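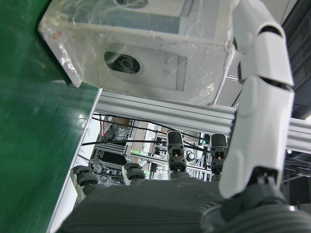 Chapter 5
Why Things Wait

I used to think a line was a simple matter of having too much work and too few hands. Then I spent a September in the shipping department of a housewares company in Damilton, and I met a line that made no sense to me at all. Boxes came in at an average of 40 an hour. The packing bench could handle 41 an hour. By my arithmetic there should have been hardly any wait, and yet there were boxes stacked along the wall, under the stairs and (on one bad Friday) in the break room!

I asked the shift lead what was wrong. She shrugged and told me it was always like that. She was right, and by the end of this chapter you'll be able to show why with a pencil and the back of an envelope.

The trouble hides in that little word "average." Boxes don't show up evenly spaced, like fence posts. A truck pulls in from Calasmont and everything lands at once, then there's a quiet spell when the packers sweep the floor and check their phones. You can't pack a box that hasn't come yet, so the quiet minutes are gone for good, and the busy ones pile up. Grocery stores work this way, and so do doctors' offices, and so does my kitchen on Thanksgiving.
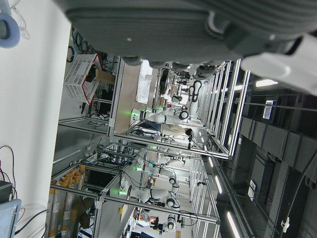
5.1 Arrivals, Service and Slack

Let's get three words straight before we do any math. The arrival rate is how fast work shows up. The service rate is how fast you could finish it if you never ran out. Slack is the gap between the two, and in Damilton it was one lonely box an hour.

Now suppose you walk in one morning and find 565 boxes already waiting. With a slack of one box an hour, how long until the pile is gone? On average, 565 hours, working around the clock. I remember writing that number down, crossing it out and doing it over, because I was sure I'd slipped a decimal.
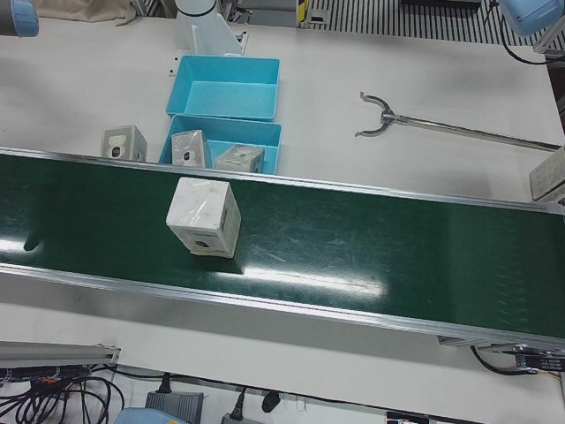

Figure 5.1 A wrapped box on a conveyor belt.

You'll meet two other businesses as we go along. Trajkovski is a family bakery with a morning rush, and Karkura is a ferry company whose customers all turn up in the last few minutes before sailing. Keep Damilton in your head when you read about them, and try to spot which of the three could fix its line without hiring anyone. We'll start with the bakery, where the arrivals are easiest to count, and draw our first arrival chart in Section 5.2.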